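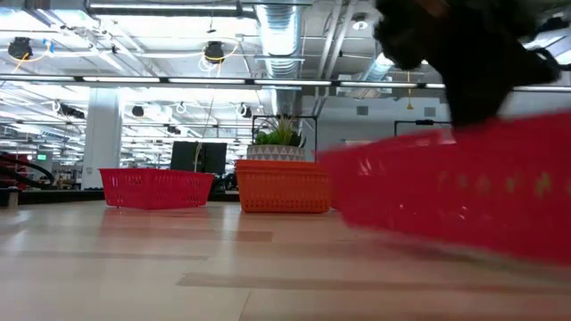 The baskets on the table, red ones and the orange one

How do you all use small plastic baskets without them taking over the table?

Posted by lomar_lane

So I got carried away and bought a stack of those low plastic baskets with the little slots in the sides, mostly red, plus an orange one that I like a lot more than the red. The plan was to sort out the long table where I work, which is also where the mail, the chargers, the tape and everybody's sunglasses go to live. Now I have baskets on the table and stuff on the table, and I'm not sure I've gained anything!

The table has a glossy wood-grain top and I'd like to see some of it again. I also have a spiky plant in a white pot with gray zigzags that I want to keep in view – it's the only pretty thing in the room. Do I line the baskets up, stack them, or move them off the table completely? My budget for fixing this is 36 dollars and I'd rather not spend it on more baskets.

Posted by brodness_attic

I went through this with my craft table last November. What worked for me was dumping everything out on the floor first and sorting it before a single basket got filled. I had been giving each basket a job (pens! cords!) and then finding out I owned four pens and a mountain of cords.

Once you know what you have, keep 2 baskets on the table and no more. One is for things you touch every day, and the other is for things that need to leave the room, like mail to send or a library book. I empty the second one before supper. The rest of mine went on a shelf, long side facing out so I can see through the slots what's in there. I'd use your orange one for the leaving stuff, so it stands out from the red.

Small things do poke through the slots, by the way. Paper clips, SD cards, those tiny screws. I cut a piece of cardboard to fit the bottom and it's held up fine.

As for the plant, just don't park a tall basket in front of it. Mine got hidden behind the yarn and I forgot to water it for weeks.

Posted by clarovia22

Get rid of half the baskets. I had way too many and they only filled up with junk.

Posted by lomar_lane

Okay, the floor dump is done and wow, so many cords. Orange is now the leaving basket. Trying cardboard in the bottoms tonight – does cereal box work or is that too thin?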